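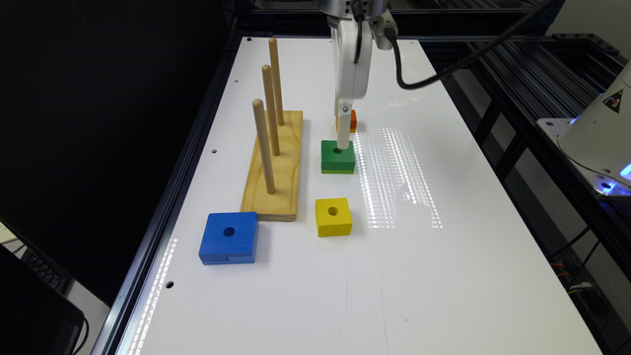 *Fig. 1. Peg-stacking station, Privside open day. Pegs bare, one finger of the gripper at the hole of the green block.*

## Handout 4: Reading a demonstration

Read this before the discussion section. It covers the July visit to Privside, where we saw the stacking demo put on by the Givilgate group. Hernán Mosquera ran the station and answered questions. I took the notes, and the complaints are mine.

### The task

Square blocks, each with a hole through the center, go onto upright wooden pegs fixed to a board. The blocks differ in size and color. A small child's toy, more or less, and the group says so cheerfully. Their claim was that the arm "sorts and stacks without being told where anything is."

Take that sentence apart. At least two things are packed into it:

- *Sorts.* By size? By color? In Fig. 1 the biggest of the loose pieces is blue and the smaller one near the middle of the table is yellow, so a system that only knew colors could put out a perfectly good size order. With this set you can't tell which one it uses. I asked whether they had a set with the colors swapped. They have one, and it was at the other building.
- *Without being told.* The board has a place on the table. Was it in the same place all week? Mosquera said it "moves a little." I would like a number for "a little."

### What was on the poster

The poster gave a total of 600 trials with the software they call Tello. It did not give:

- how many of those trials were used to tune the system
- what counted as a success (block on the peg, or block all the way down?)
- whether a person reset the blocks between trials, and how carefully

The last one matters more than students tend to think. A person who sets out blocks for the hundredth time sets them out neatly. Spacing gets regular, edges line up with the table, and the hard cases quietly go away. If you want random starts, use a list of random positions and follow it even when it looks silly.

### The crowded case

Look at the small orange block in Fig. 1. It sits just behind the green one, and from this side most of it is hidden by the finger. That is the kind of layout I care about, much more than the yellow block with clear space near it. Can the arm take the green block and leave the orange one alone? If it bumps the orange one, does the software notice, or does it go back to where the block used to be?

I put this to Mosquera. His answer was that it "usually re-checks." Write down *usually* whenever you hear it on a visit.

### Light

There are stripes of glare on the tabletop to the right of the green block, from the overhead lights. Glossy white is a rough surface for cameras. It could be a fair sign that they didn't baby the setup, or it could mean the system has only ever worked under those same lamps. One trip to the light switch would have told us something. I was asked to leave the switch alone.

### In fairness

Mervin MacDonald, who came along from the Brastesex side of the course, thinks I am too hard on them. His view is that an open day is an open day, and that a group willing to run live in front of visitors deserves some credit. I watched 11 attempts and they let me stand there for all of them, including the ones that went badly. Plenty of places show you a video and a tray of cookies. Fine, credit given.

He also points out that getting a square block down over a round peg takes decent alignment, and that the front peg doesn't look quite straight in the figure. Whether it leans for real or only from that camera angle, I did not check. I should have.

### For discussion section

Bring half a page on each.

1. Rewrite the group's claim so that it says only what a visitor could confirm by standing at the table.
2. Design a block set that separates sorting by size from sorting by color. Say what you would paint.
3. Propose a definition of success for one block on one peg. Then find a case where your definition gives an answer you don't like.
4. The group offers us almost an hour of table time next term. What do you ask them to run first, and what result would change your mind?

Poster text is in the course folder. The scan is poor, and the trial total is on the second page near the bottom.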